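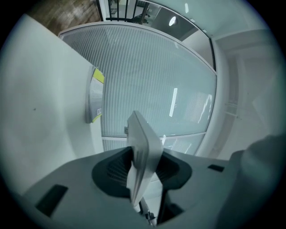

Does a Robot Hand Need a Checkup?

Some ads say robots never get tired. Don't believe all of it. Robot parts wear down, and a gripper, the part that grabs things, may wear faster than the rest.

A gripper has stiff fingers on the outside and small metal rods and joints tucked inside. The rods push and pull the fingers. If one rod is bent, the finger can lean the wrong way and drop your cup.

At the Zimel workshop, a checkup for one gripper takes 30 minutes. First the power goes off. Then a grown-up wiggles each finger. A tiny wiggle is fine, but a big one means a loose joint. Next comes the dust. Fluff loves narrow openings, and a soft brush gets it out. Last, the gripper opens and closes 19 times while somebody listens for clicks.

Does all this work? Mostly. The makers of the Prolleo gripper say it can go a whole year without a checkup. Maybe it can, in a very clean room. The workshop had two of them, and one was squeaking by November.

So when you hear that a machine "looks after itself," ask a few questions. Who cleans it? Who tightens the screws? How do they know it's fixed?

Try it at home with kitchen tongs. Wiggle the joint. Is it loose?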